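Ticket 219 – Pose track drops out on wrist view, plush toy sorting set
Project: Girkero
Opened: 09/02/2026
Status: Open

Hi all, and thanks in advance for bearing with me, as I do tend to go on! We're gathering examples for Skemum at the round table, picking plush toys and putting them in the dish rack. Out of 66 takes in the last batch, 37 came back from the checker marked "pose lost." 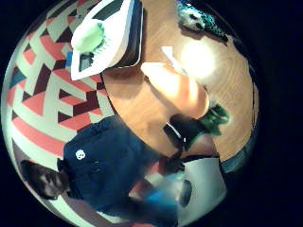 My first thought was the glare on the tabletop, so I turned the exposure down a notch and ran 4 more takes. The hand looked much nicer, but the checker still threw out two of them. I also wiped the lens and reseated the cable, with no change at all – sorry, I know that's the first thing you'll ask.

What I haven't touched is the marker cube on top of the hand rig. The fixed camera is the one that reads it, and I do wonder about the tilt.
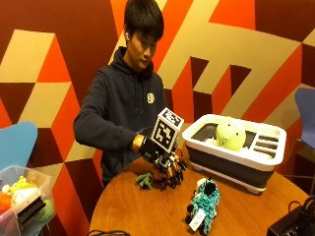
Eamon Ó Flaithearta: Thanks for the lovely long write-up! Could you rerun the cube calibration before the next batch, and send me the log from one bad take? Please keep the rejected ones too, we may be able to save them.

Will do, calibration is running now and I'll attach the log after lunch.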